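Matúš Tichý
Thread, February 26, 2020

Print this thread | E-mail this thread

1/ Okay, I have to talk about cut-out letters, because I've fallen for them completely. Big, bright, pinned up on plain cloth – best wall decoration I've ever made for the price of a stack of card!

2/ The backing matters more than I expected. I tried cream first and the yellow just vanished. Then my neighbor in Lolstead lent me a length of black fabric and wow, every color woke up.

3/ Cutting took me 44 minutes with decent scissors and a podcast. Draw the letters backward on the wrong side of the card so your pencil marks stay hidden (I forgot on the first S, of course).
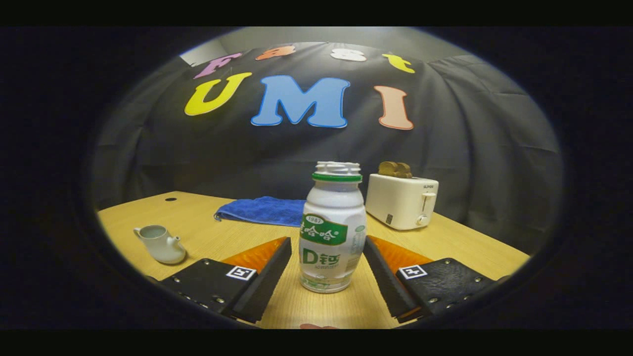
4/ Color order is the fun bit. I lay everything on the floor and shuffle until no two neighbors look alike. I also like one short word up top and a bigger one under it, so "Fast" gets the smaller letters in a little arc and "UMI" goes large in yellow, blue and pink. The outlines on the yellow U and the pink I make me so happy – try a blue edge on yellow, you'll see!

5/ Pins beat tape on fabric, every time. Four to a big letter if the card is heavy. And I've stopped fighting the wrinkles in the cloth. Ironing black fabric on a Fasdale afternoon is nobody's idea of a treat.

6/ The same table does for breakfast, by the way. Toast in the white toaster, blue towel along the back for crumbs and spills, and those letters to look at while you chew. I love it.

7/ Next word goes up in October for my sister's visit. She wants green. Send me your best green and something combos, please!

Contact | © 2020 Matúš Tichý | Back to top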